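# Hanging a tool board in a small garage

I put this off for years, and then did the whole thing on one Saturday morning with the radio on. It's such a satisfying job! You need a drill, a level, a pencil, masking tape and whatever metal panels and holders you like (mine are from Pavevier, but any kind with matching hole spacing will do).

## Lay it out on the floor first

Put the panels down flat, then set your tools on top and shuffle them until it feels right. Leave more room than you think between the big things. My friend Lucyna Marciniak traced every one of hers on brown paper and taped the paper to the wall for a week, which I thought was overkill until I saw how good her wall looked.

## Find the studs and mark them

Run a strip of tape across the wall at eye level and mark the stud centers on it. Mine sit 16 inches apart, except for one odd gap by the door. Screws are 63 mm long, straight into the studs, no plugs. Start with the top middle screw, leave it a little loose, check the level, then do the rest.

## Add the holders

Now the fun part! Try each holder in a couple of spots before you settle. I like the bright ones, because I can find them from across the garage. 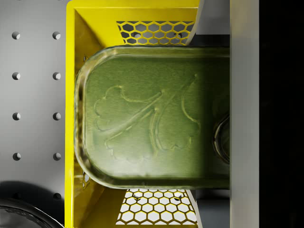 *Yellow sheet-metal holder next to a light grey panel with round holes.*

Heavy things go low and near a stud. Pliers and screwdrivers can go anywhere you can reach without stretching. I spent 13 minutes moving a tape measure back and forth and I regret nothing.

## Live with it for a while

Leave a bit of bare panel for whatever you buy next, and don't label anything for the first month. I moved half of my stuff in January, once I'd noticed what I was always reaching for. Keep the leftover screws in a jar on the shelf underneath.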